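Makus Desk Reset - data card

Version of 01/05/2019. Maintainer: Liya Dinsa. Contact for site questions: Waqas Qureshi.

Summary

Recordings of a single robot arm tidying tables in the training rooms at Mindmont, between one class and the next. The set covers whiteboard erasers, puzzles, baskets and other small items that trainers leave out. There are 80 episodes from 13 rooms, each with wrist camera video, joint positions and gripper state.

Work before and after

Room reset used to be done by the two room assistants, at 20 minutes per room. The arm now takes the table tops. The assistants still do chairs, boards and floors, and they decide what counts as lost property. Their job title has not changed, but the rota has - late shifts were cut and a morning check of the arm was added.

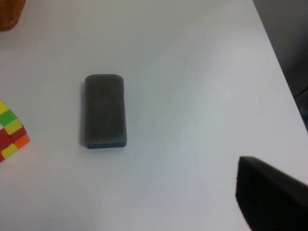
Small dark items on white tables are over-represented, as trainers asked for these first. Puzzles that have been twisted out of shape are labelled "puzzle" whatever their form. Baskets are labelled but are not to be lifted.

Staff feedback

Bukola Odukoya collected comments from 10 employees in April. Most liked having less bending and carrying. Several disliked waiting outside while the arm finished, and two asked who is answerable when an item goes in the wrong place. The second point is still open with site management.

Known limits

No glass, no liquids, no paper. Lighting is uneven in some rooms and has not been corrected. Faces and voices were not recorded.

Use

Internal research and staff training only. The set must not be used to measure the pace of individual employees.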